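plurkosik-dish-rack — README / data card

Two-arm task, moving black dishes onto the raised metal stand. Read the fault notes before you train on any of it. Last edit August 20, 2024.

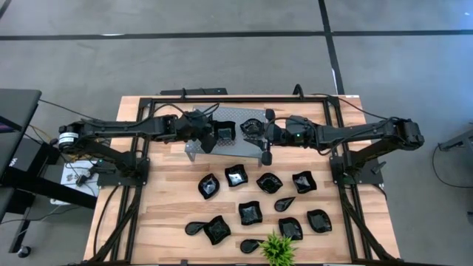
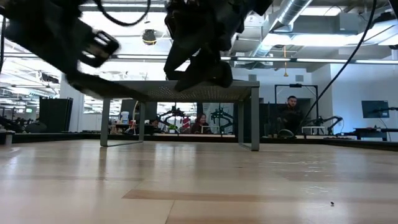

Wesmont Bimanual Manipulation Group — Data Team

Status: partial. 100 episodes recorded in July, 7 pulled, see below.

What went wrong
Left arm kept its old speed limit after the Cuvia controller update. Right arm took the new one. So the left gets to the stand early and fast, and in 3 episodes the gripper hit the top plate hard enough to shift the stand. Arm did not fault. No stop, no warning, log just says OK. Operator hit the e-stop by hand each time.

Other 4 pulled episodes: gripper force reads zero for over a second while holding a dish. Loose conector at the wrist, we think. Reseated it, not seen again yet.

Known leftovers
- stand position drifts a bit after each hit, was not re-measured untill the end of the day
- glossy black dishes give bad depth, expect holes
- timestamps between arms can be off by 2 ticks

Before you run it
Check both speed limits by hand, don't trust the config page. Hands off the table when arms are live — one person stays on the e-stop. Pulled episodes are in /quarantine, keep them out of the Chettiar split.

TODO: contact stop on the left arm, re-record the seven.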